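My doctor's office in Valstead now runs a balance clinic for anyone over 60, and I went in feeling smug. I walk. I garden. I own a resistance band.

Sheena Lamont, the physical therapist, asked me to stand on one leg with my eyes closed. I lasted 13 seconds — on the good leg. The woman after me, who is 85, got to 16 and then asked if she could stop.

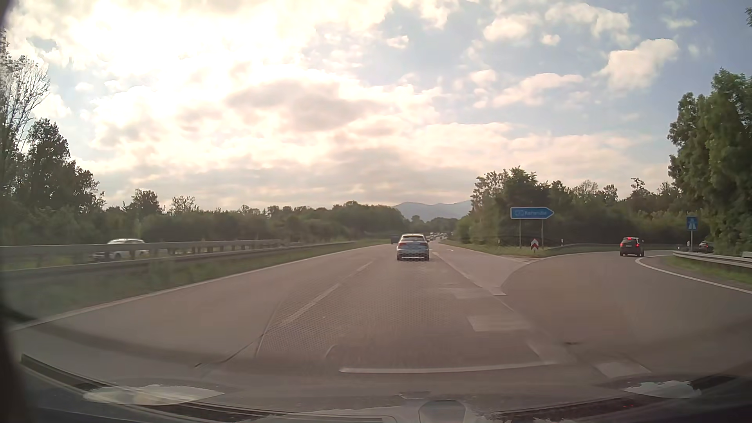 Can you get your balance back at my age?

Sheena says most people improve with practice, a few minutes a day, next to something solid. I've picked the kitchen counter.

So now I stand there like a heron while the coffee brews. Left leg is coming along. Right leg has opinions, and I go back in April.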